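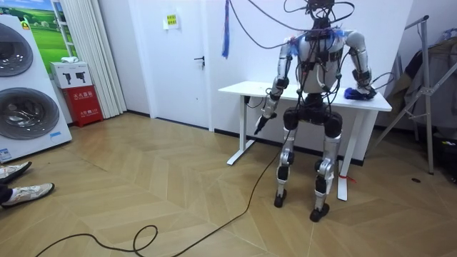
Wiping a Table: Deciding When the Robot Is Done
Nusrat Pathirana and Villads Norðdahl, project report, November
Supervisor: Ida Lenz

When we picked this topic in the spring we thought the arm motion would be the hard part, and we spent a good many happy evenings on it before Ida gently suggested that we look at the stopping rule instead (she was right, as she tends to be). The robot needs to know which parts of the table are still dirty, plan a stroke through them, and quit at a sensible moment. Our planner, which we named Pullia, handles those three jobs and sends its strokes to the lab's existing whole-body controller, Etano. We left Etano alone except for one change to the way it limits downward force at the hand.

Pullia divides the tabletop into a grid of 108 cells and gives each one a dirt score from the head camera. Dark specks are easy, since they differ so sharply from the white around them. The thin gray film that a cloth drags out behind it gave us far more trouble, and so did shadows.

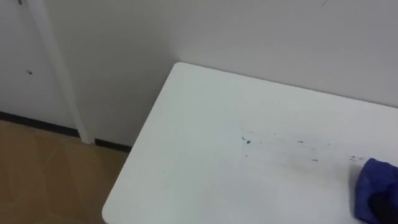
Our first version used one brightness threshold for everything, and it would happily plan stroke after stroke over the shadow next to the cloth. Kumaresan Sastry lent us his masking code, which projects the arm and cloth into the camera view and ignores the cells near them. With the mask on, false dirty cells fell from 28 to 6 on our test recordings, and we were so pleased that we ran it all again to be sure!

Strokes are now ordered so the cloth moves in one direction along a smear. The run ends when 93 percent of the cells score clean on two looks in a row. We'd like to replace that second look with something faster, and Villads has a half-written branch for it.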